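Liste Tables et jeux, archives publiques
Publié le 7 mai 2021 par Jeanine Van Beek

Ce site utilise des cookies pour mesurer la fréquentation. Accepter / Refuser

Objet : Re: variante longue d'Akia

Bonjour à toutes et à tous,

Roel Visser a écrit :
> On a essayé la variante longue à 2 joueurs et je reste sur ma faim.
> La partie s'est arrêtée à 140 points contre 410, sans suspense.
> Est-ce que quelqu'un joue encore avec la pioche ouverte ?

Oui, oui et oui, Roel ! On ne joue plus qu'avec ça à Cledton, et je ne reviendrais en arrière pour rien au monde. La pioche ouverte change tout dès la deuxième manche : on voit venir les séries, on garde ses cartes basses plus longtemps, et celui qui est mené peut encore bloquer (essaie de retenir tous tes trois, c'est délicieux). Mon record est de 563 points, battu personne n'a encore réussi, mais j'attends !

Pour l'écart dont tu parles, je soupçonne la règle Kowalchuk, celle qui double la dernière levée. Supprime-la à deux. À quatre, par contre, garde-la, elle est superbe.

Côté matériel, j'ai pris l'édition Ollura et les cartes glissent très bien. Chez nous, il y a aussi des lingettes et des mouchoirs :
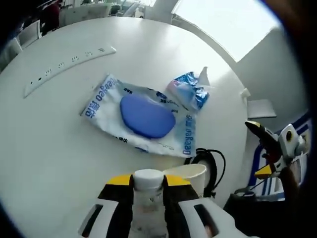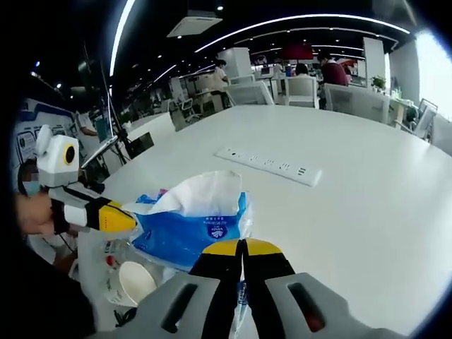 Il me reste une question sur le décompte : quand deux séries se terminent au même tour, vous comptez la plus longue d'abord, ou celle du donneur ? La notice dit une chose page deux et le contraire dans le tableau. En juillet on remet ça sur une journée entière, et j'aimerais trancher avant.

Amitiés,
Jeanine

Contact | Mentions légales | Haut de page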